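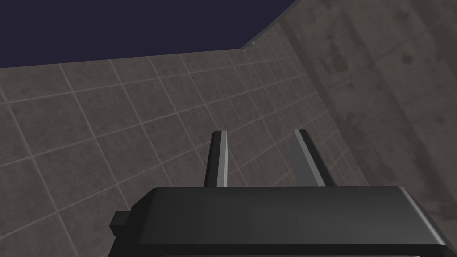
Wrist view in Brelleo, gripper open in front of the corner. Render: Định Khổng

Brelleo review: a cell set-up tool that still leaves you holding the tape measure

By Định Khổng

Brelleo is sold as a way to set up a robot cell on screen before you bolt anything down. You build the room, place the arm, fit a gripper, and look through a virtual wrist camera to check what the real one will see. The sales page says you can have a cell ready to run in an afternoon. I had it for most of June on a small pick-and-place cell at Ametepe, where we move machined blanks from a tray to a fixture and back again, and I have my doubts about that afternoon.

Installing it was painless. Getting our gripper in was less so. Drulora's two-finger model is in the library, but with the standard fingers, and ours have been swapped for longer ones. You can load your own finger shapes, and the tool accepts them without complaint. It also accepts them in the wrong units without complaint. My first pair came in the size of matchsticks, and I spent a good while looking for them inside the gripper body.

Once they were the right size I had to set the open and closed positions by hand. There is a slider and a number box. Use the number box. The slider jumps, and it doesn't tell you when you have gone past what the real gripper can manage.

The wrist view is what most people will buy it for. Mine sits just behind and above the gripper body, looking out past the fingers, and the gap between them is wide enough to see what you are heading for. For checking whether your own hardware blocks the camera, it's good. I found out that our bracket needed to go up by 14 mm, and I would otherwise have found that out with a drill in my hand.

I am less taken with the surroundings. The room comes with surface textures, square tiles with grout lines on one side and a blotchy, stained concrete look on the other, and over the top of the walls there is just flat dark blue. It gives the eye something to judge angles by. The light, though, is soft and even from everywhere, and I couldn't find a way to make it behave like the strip lamp over our bench, which throws a hard glare off every blank. The vision settings I tuned in Brelleo were useless on the real cell. I threw them out and began again.

Collision checking is fair. It caught the elbow clipping a guard post. It missed the air hose completely, as hoses are not modelled unless you draw them, and drawing a hose that moves is a job I gave up on after two evenings. If your cell has anything dangling from it, you will still be running the first cycles at crawling speed with your thumb on the stop button.

Then there is calibration. The set-up wizard has 24 steps, and the one that matters most, matching the arm's base on screen to the base on the floor, gets a single page and a cheerful tick. You touch three points and it calls the job done. It called it done when I had touched two of them in the wrong order. I now touch six, work out the error in a spreadsheet, and ignore the tick. A tool at this price ought to show me the error itself.

Looking after the model is also a chore. We changed the finger pads, the grip point moved slightly, and every saved position had to be opened and shifted one at a time. There were 50 of them. Support wrote back within a day and told me bulk editing was being considered.

I tried the older Stellis package on the same job for comparison. It is uglier, it has no wrist view worth the name, and its menus seem to have been arranged by somebody in a hurry. It does print the calibration error, in plain millimetres, on the first screen.

What I'd use Brelleo for: camera brackets, reach checks, finger clearance, arguing with the boss over where the guard goes. I wouldn't trust it with lighting or hoses, and I wouldn't sign off a base position on its say-so. The trial lasts 20 days. Load your own fingers on the first one and check the units.

Score: 3 out of 5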